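Ticket 465
Subject: Farm animal set – returned sets not matching the checklist
Opened by: Nobuhle Mabuza
Assigned to: Morena Valentini
Priority: Normal
Status: Closed

Opened 4/8/24

Problem as reported:
Jarkusska toy library, farm animal sets. Five sets came back over the last loan period and the check-in page says "incomplete" for every one of them. I went through set 11 twice and can't find what is supposed to be missing. The page doesn't name the animal, it only gives the warning. Families can't borrow the sets until the warning clears, and two of them are on hold for the Prever playgroup.

What I tried already:
Logged out and back in. Cleared the set and started check-in again. Tried the other computer at the desk. Same warning each time.

Reply – Morena Valentini

Thanks. Please take set 11 out of its bag and check it in one animal at a time, using a plastic tray for the ones you have entered and leaving the rest on the table. Don't use the "all present" button for now. Tell me which animal the warning shows up on. Start with the pig, as it is first on the printed list. 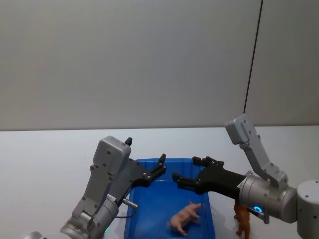 Set 11, pink pig in the blue tray, brown animal still on the table.

Reply – Nobuhle Mabuza

Pig went in with no warning. The brown one is the horse on the printed list, but when I searched "horse" on the check-in page I got no match. I tried "pony" and it was there. So I entered it as a pony and the warning stayed on.

The printed list in the bag says Prurkard at the bottom and is dated November. I don't know if the page was made from the same list.

Reply – Morena Valentini

It wasn't. The catalog page was copied from an older Yin list that has a pony and a horse as separate items. The Prurkard list has the horse only. The page was waiting for two animals where the bag has one, so no set could ever reach 100 percent.

I removed "pony" from the catalog page and added "horse" back under the name on the printed list. Please clear set 11 and enter it again from the start. The old entries won't carry over.

Reply – Nobuhle Mabuza

Cleared and entered again. No warning, and it shows as complete. I did the two sets on hold next and both went through. The other two are still showing the warning.

Reply – Morena Valentini

Those two were checked in before the change, so they still have the old list attached. Open each one, choose "reload list" and save – you don't need to unpack them again if you already went through the bags.

Reply – Nobuhle Mabuza

Done, both are clear. Holds released for Prever. You can close this.

Closing note:
Cause: wrong item list on the catalog page. No toys missing. "All present" button can be used again for farm sets. The zoo sets were copied from the same Yin list and still need to be compared with the printed sheets. Separate ticket to follow.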